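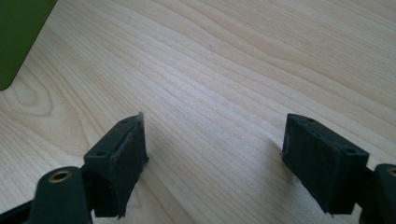
Storage boxes are my weakness, and the new desk corner at Dolska has given me a fine excuse to fuss over one for a whole Wednesday! I tried the box in all sorts of spots, and most of the fun was in how the colors behaved next to each other. The tabletop has honey and peach bands running through the cream, with a long looping swirl on the left side, and dark olive green sits beautifully against it. I could look at that grain for 30 minutes straight (I think I did).

Shuzhen Tan talked me into green. I had my heart set on plain white, the same as everything else I own, and she just kept saying "try it on the wood first." She was right, and I have told her so about 15 times.

The Kustby corner
A pale desk on gray carpet can look a bit chilly in the morning, and one strong color warms it right up. Set the box at an angle and you get the brighter lime top and the duller khaki sides all at once – two greens for the price of one.
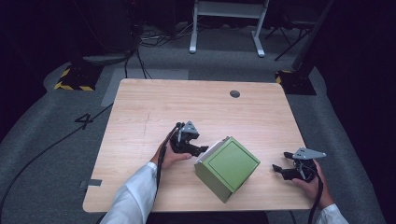 I went back and forth on where it should live. Near the back it crowds the cable hole, and right at the front it eats up the space where I like to write. Right of center won, at least until I change my mind again.

Still to come
Two more boxes, for the Lekine shelves. Li wants a mustard one and I want a deep blue, so we'll try both on the desk before anything goes up on the wall. The shelf is only 7 inches deep, so they'll have to be little ones. More pictures in June!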